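Ticket 555 – packing foam and boxes left on the office floor
Site: Plurkbridge, open office
Status: open

Hi all, me again! I'm trying to get the Deltar delivery unpacked and put away, and I'm stuck on the foam. The big white blocks don't fold, they don't squash, and they won't go in the regular recycling bin (I tried, the lid sat up about a foot). The carton is still on the floor with its flap open, down toward the white cabinets.

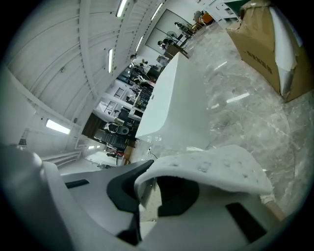

Last changed: 2020-04-03

What I've tried so far: I called Madach, who do our pickups, and they'll take clean foam, but only in bags of 400 liters or more. We don't have a bag that size. I also asked if we could just keep the blocks for returns – fine by me, but they need a shelf, and the cabinets are full.

The other thing is cables. There's a white one lying in a loopy little bundle out on the marble, plug and all, and a black one running off from it past a small power adapter. I'd like to get those up before somebody catches a foot. Does anyone know which box they belong with? 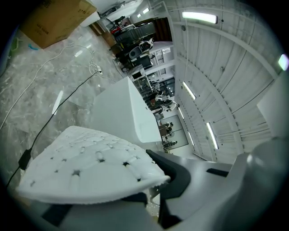 Petchrat wrote back that the cables should go in the drawer with the other spares, labeled, and that the foam can be cut down with a bread knife and bagged in 16 small sacks if Madach will count them as one load. I've asked them. Leaving this open until they answer.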